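Dallik Render handheld steam cleaner: review after seven months

Posted in: Cleaning, Bathroom

I bought the Dallik Render in October to deal with grout. Our house has one bathroom, it gets used a lot, and the grout in the shower had gone from light gray to something closer to tan. I had been scrubbing it with baking soda and an old toothbrush every few weeks, and my wrists were done with that.

I paid full price for it. The store page had 2,940 ratings at the time, mostly good, and most of the bad ones were from people who had expected it to clean carpets. It does not clean carpets and the box doesn't say it does.

What you get

The steamer itself, a short hose, a straight nozzle, a bent nozzle, three small nylon brushes, one small brass brush, a window squeegee, a cloth cover for the wide head, a measuring cup and a funnel. There is no bag or case. Everything loose goes into the box it came in, and mine has been taped up at two corners already. I ended up moving the small parts into a zip bag and keeping the bag on the same shelf.

The manual is short and mostly pictures. The section on descaling is a single paragraph, and I'll come back to that.

It weighs enough that I notice it when I hold it over my head, but for anything at waist height it's fine. The handle is wide and has a rubber strip on the underside. The trigger is stiff. There's a lock so you can keep the steam running without holding the trigger down, and I use it nearly all the time.

The cord is my first complaint. It is 100 inches long, and our only bathroom outlet is next to the sink. That reaches the near end of the shower and stops. The manual says not to use an extension cord, so for the far corner I plug it in out in the hall and run the cord under the door. It works, but for a tool sold for bathrooms I think another few feet was a reasonable thing to ask for.

Heating and run time

It's rated at 1,475 watts. From cold water to the ready light takes about as long as it takes me to move the shampoo bottles and take down the curtain. If you fill it with warm tap water it's quicker. A full tank lasts long enough to do one wall of the shower, tile and grout both, if you keep moving.

Refilling is slower than it should be. The tank is under pressure, so you have to unplug it, hold the trigger until the steam runs out, and then wait for the safety cap to let go. It clicks when it's ready to turn. Don't try to force it. Then you fill it, put the cap back and wait for it to heat again. On a big cleaning day I do this three or four times, and the waiting adds up to more than the cleaning.

The kind with a separate cold tank that can be topped up at any time costs twice as much, and it sits on the floor and gets pulled along behind you. I tried one that belongs to my neighbor, Veronika Trummer, who has the Vasiliu floor model. It has drier steam and more of it. It's also the size of a small suitcase, and in our bathroom I would have been stepping over it all morning.

Shower grout

This was the reason I bought it, so I'll give it the most room.

With the round nylon brush on the straight nozzle, the grout between the wall tiles came back to its original color in one pass where it was only soap scum. I worked in lines from the top down and wiped with an old towel as I went. If you don't wipe right away, the dirt settles and dries on the tile below and you do it again.

The lower rows, where water sits, took two passes and some pressure. Two spots near the drain didn't come clean at all. I think the staining there is in the grout and no steam cleaner will get it out. I went over those with a grout pen later on.

The nylon brushes wear down quickly. The first one was flat after the shower walls. They come in packs from the maker, and the pack costs more than I'd like to pay for small pieces of nylon. I've tried a cheaper set and they fit, but one of them popped off the nozzle under pressure and went behind the washing machine.

I only used the brass brush once, on the rack in the oven. I wouldn't put it anywhere near glazed tile.

One warning about old grout. If yours is already crumbling, steam will help it along. There was a loose section by the soap shelf and a piece of it came right out. It needed to be redone anyway, but check first.

Glass door and mirror

The squeegee head is good for the shower door and just fair on the mirror. On the door it takes off the soap film and leaves almost no streaks if you pull it straight down and dry the blade between strokes. On the mirror I get a line at each overlap. I've gone back to a cloth and a little vinegar for the mirror.

Don't use it on cold glass in winter. The manual says to warm the glass first with steam from a distance, and I do that, even though our bathroom never gets very cold.

Faucets

Very good. The straight nozzle with no brush gets in behind the handles and around the base, where a sponge can't reach. Gray stuff comes out of places I'd thought were clean. Hold a rag behind it or it sprays up the wall.

It does nothing for hard limescale. We have hard water in Irkau, and the crust around the aerator didn't change after a full minute of steam. A rag soaked in vinegar and left on overnight took care of it.

Floor

The wide head with the cloth cover is meant for floors. It's a small head for a floor, and you're on your knees. For a bathroom it's okay, and I use it for the strip along the tub and the corner behind the door. For the open part I use a mop. If you have wood or anything with a seam that can swell, leave it alone. The manual says sealed floors only, in bold, and I believe it.

The cloth cover goes in the washing machine. It shrank a bit the first time, and now it takes some pulling to get it on. I'd wash it cold.

Toilet

I use it on the outside only: the hinges, the bolts, the back of the base and the joint where the base meets the floor. Those are the parts that always take me the longest by hand, and the bent nozzle does all of them. The hinges were the best surprise of the whole tool. I used to take the seat off a couple of times a year to clean under them and I haven't since.

Keep the steam moving on a plastic seat. I held it in one place too long while I was testing it and left a dull patch on the underside. It's small, but it won't polish out.

Inside the bowl a steamer is no use to me. The water is in the way, it spatters, and I don't want to put the same nozzle on the kitchen stove afterward. A plain brush and some cleaner are faster, and a brush costs next to nothing to replace. 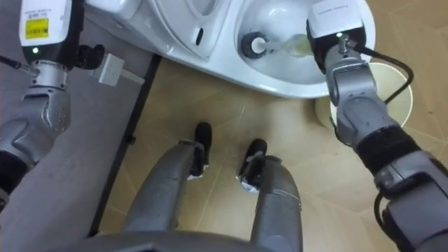
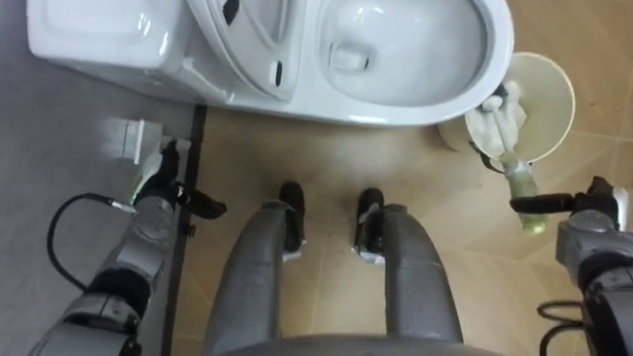
Toilet and brush.

Kitchen

I didn't buy it for the kitchen but it's been handy there. The burner grates came clean with steam and a nylon brush, and so did the groove around the edge of the stove. The filter over the stove was a mess to do and dripped brown water over everything. If you try it, do it in the sink or outside.

It was a disappointment on the inside of the oven. Fresh grease softens and wipes off. Grease that has been baked on for a year just gets wet. The rubber seal on the fridge door, on the other hand, took a minute and looks new.

Descaling and problems

The manual says to descale after every 50 tanks with the maker's own liquid. I didn't count, and by February the steam was coming out in bursts with a lot of water in it. I bought the liquid, followed the one paragraph, and it came back to normal after two rounds. White flakes came out for some time afterward, so run a full tank into the sink before you use it on anything you care about.

Since then I've used distilled water mixed half and half with tap water and have had no more trouble. A jug lasts me a couple of months.

The other problem was the cap. The rubber ring in it started to leak in the fifth month, with a thin hiss and a few drops down the side. I wrote to Dallik and they sent 2 new rings, free, in a plain envelope with no note. It took nine days. Changing the ring is easy with a blunt knife. I'd have liked a spare in the box.

Noise is low. It hisses, and it clicks when the heater comes on. The dog leaves the room, but she leaves for the hair dryer too.

What I'd change

A longer cord, first of all. Then a bag for the parts, a softer trigger, and a window on the side to show how much water is left. Right now you find out the tank is empty when the steam stops, and by then the heater has been on with nothing in it for a few seconds. I don't know if that hurts it.

Who should buy it

If you have a tiled shower and you clean it by hand, it's worth the money. The grout job that used to take me most of a morning, spread over two days to rest my hands, takes an hour and a half with the refills. If you have a large bathroom, or two, get the floor type with the separate tank and put up with the size. If your main problem is limescale, save your money and buy vinegar.

I give it four out of five. It loses the point for the cord. I'll add a note here if the second ring goes.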